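Small Drying: Socks Without the Airer

The folding airer is a poor match for socks. A standard model gives long rails spaced for shirts and trousers, and a sock laid over one of them doubles back on itself, with two layers of damp fabric touching along half its length.

Clip hangers deal with this by holding each sock at a single point. Saxena, a housewares shop in Hullden, stocks several patterns and sold 200 of them last November. The usual construction is a coated wire outline with one hook at the top and small clips along the lower bar.

Spacing matters more than the number of clips. In our trial at Bromlow, cotton socks hung 5 cm apart were dry well before those hung edge to edge. Wool took longer in both cases. Clipping at the cuff leaves a mark on thin knits, so the toe is the better end for those.

A hook on a smooth rod tends to slide as the load changes. A turn of tape stops it and peels off later. Load from the middle outwards, or the hanger tips towards the heavier side. The rod should sit at least 60 cm above any surface, with clear air on both sides, and well away from the wall if the room is unheated. Thick walking socks may need turning once.

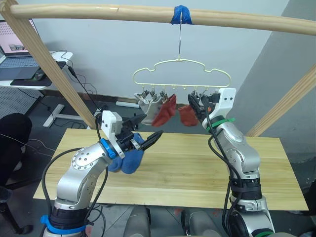

Socks on a scalloped wire clip hanger, its hook taped to the rod.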